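Course: Teaching Robots by Showing
Handout for session 8: Hand-held demonstration and remote control
Prepared by Halyna Vasylenko, with corrections from Hiyori Nishimura

Please read this before the practical. The first part repeats the lecture in a shorter form, the second part is new, and the tasks for next time are at the end.

1. Two ways of showing

In the lecture we compared two ways to give a robot an example of a task. In the first way, the operator moves the real robot from a distance, with a joystick, a second arm or a headset. We call this remote control, and in older papers you will meet the word teleoperation. In the second way there is no robot at all during the showing. The operator holds a tool which has the same fingers as the robot, and does the task with it by hand. A camera on the tool records what the robot would later see from its own wrist.

Remote control has one strong point: every movement in the recording is a movement which the robot can do, because the robot did it. The weak point is the speed. Jummai Ibrahim, who ran the remote sessions on the Plandach arm last July, needed a full working day to collect 1,373 usable examples of one short pick. Her operators also complained that they could not feel the contact.

With the hand-held tool the operator feels the object through the handle and works almost at the speed of the normal hand. The price is paid later. The hand can turn in ways the arm can not, so some recordings must be thrown away when we check them against the limits of the joints. 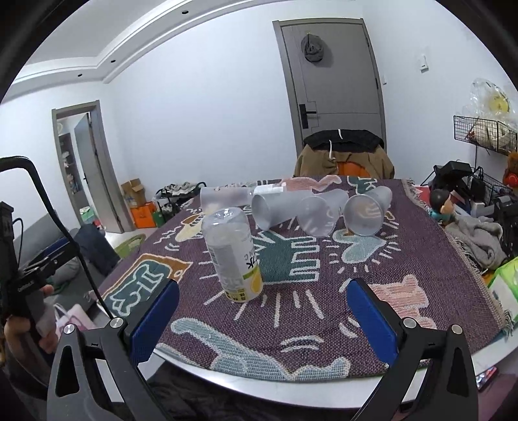 Fig. 1. Hand-held tool with the fingers open, over the cloth. View from the tool camera.

2. What the camera must see

The model receives only the picture and the opening of the fingers. It does not receive your intention. From this come three rules for the operator.

Keep both finger pads in view. In Fig. 1 the blue pads can be found easily against the cloth, and this helps when we later check the opening by eye. If your hand or your sleeve covers one pad, stop and begin again.

Approach slowly, close at normal speed. Many beginners do the opposite: they come fast, and then close the fingers with great care. The approach is the part where the model has the most to learn, so it should not pass in a few images.

Do not correct in the air. If you missed the grasp, go back to a comfortable distance and make a new approach. A recovery is also useful to the model, but it must be a complete one, and you write "R" in the log next to it.

3. Objects which are difficult on purpose

Transparent things are difficult for depth cameras, and they are also not easy for a model that has only colour pictures. The pattern of a cloth goes through the plastic, and the edge of the object is weak. Cups that lie on the side add a second problem, the direction of the opening. The robot must decide from which side to take the cup, and with a frosted wall the rim is often the only clear sign.

We therefore ask you to vary the direction of the cups between examples. Do not make a straight line with all the rims the same way. The model will learn the line and not the cup.

4. Two tools at one table

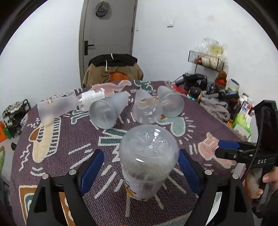 Work with two tools needs an agreement between the operators, or between your own left and right hand if you work alone. Before each recording you decide which tool leads. The leading tool moves first and the other one waits at its side of the table with the jaws pointing to the work, in the way the second gripper comes in from the right here while the large jar stands between the fingers of the first. The waiting tool should not wander. Every small movement of it is recorded too, and the model will copy it faithfully. Pay attention also to the cable of the waiting tool, which should have a free loop and should not pull on the handle.

For remote control the same agreement is needed, but the delay makes it more strict. Larysa Mykhailiuk teaches her operators at Nazarenko to say "mine" and "yours" aloud. I recommend it for the hand-held tools as well.

5. The log

Write one line for each example: the number, the leading tool, the object, success or failure, and "R" if there was a recovery. Failures stay in the log - please do not delete them. The Studex set has 2,240 examples, and 16 of them have no line in the log. We could not use these, although they may be perfectly good.

6. For next time

a) Record one short task with the hand-held tool, with at least one recovery.
b) Repeat the same task by remote control and compare the time.
c) Write half a page: which movements of your wrist would the arm refuse, and how would you do them differently?

Send the text to Abrehet Jemal before the next session. Recordings go to the folder Fluvska, under your group name.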